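Lirkus perception and planning software: interim progress report
Submitted to the Rulcombe program office, 6 July 2024

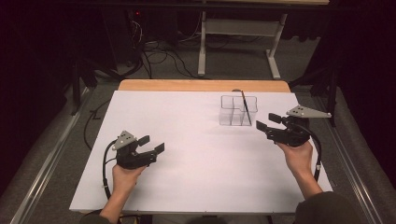 Photo: Lirkus project, hand-held recording station

Summary for the program office

The software is further along than the results are. The recording tools work, the planner runs without falling over, and the perception module does well on the items it was tuned on. We do not think the project has yet shown that any of this carries over to a workbench it has not seen before, and that was the main promise in the proposal.

Recording and tooling

We have 600 recordings made with the paired hand-held grippers. Of these, 400 passed the automatic checks and went into training. Most of the rest were dropped for one reason: the tracker lost one gripper's marker plate for long enough that the path had to be guessed. The old version of the tool filled those gaps with a smooth curve and said nothing. The new version refuses the file. That change cost us data on paper, and the earlier count we sent you should be read with that in mind.

The replay viewer is finished. It lines up the head camera view with both gripper paths and the jaw opening, and it has already caught a clock offset between left and right that we had been blaming on the planner.

Perception

Clear plastic is still the weak spot. With the transparent organizer on the white board, the depth estimate tends to go straight through the walls and report the board behind them. The thin black stick standing in it is found easily enough, but its lower end is often placed too far back. We tried the Jandska segmentation package as a replacement. It draws nicer outlines and makes the same depth mistake, so we have not paid for the full license.

A good part of our test set uses that plain white board. It flatters the numbers. We would ask you not to quote the detection figures outside the program until the patterned and cluttered surfaces have been run.

Planning and control

The two-arm planner now returns a path in about 90 milliseconds for the standard pick, down from a figure we no longer trust enough to repeat. On the internal benchmark 55 percent of planned picks finish without a correction. The misses cluster around approaches where both arms reach for the same side of the organizer. The collision margin there is set by hand, and we have gone back and forth on it three times – each value fixes one case and breaks another.

The Ozoliņš smoothing method, listed in the proposal as a key step, has been coded and tested. We saw no gain on our tasks beyond what a plain speed limit gives. It stays in the code behind a switch, turned off.

Spending and schedule

Spending is in line with the plan. The schedule is not. Transfer tests on a second bench were due in this period and have moved to November. We could have run a small version now, but with the depth problem open it would mostly have measured that.

Requests

We ask for approval to move the unspent license money to labeling hours for clear objects. We also ask that the next milestone be changed from number of recordings to pick rate on items left out of training. The present milestone can be met by recording the same easy task over and over, and we would sooner be held to the harder one.

Open items for the next report: marker loss when a gripper is tilted steeply, the hand-set collision margin, and a repeat of the benchmark with the corrected clocks.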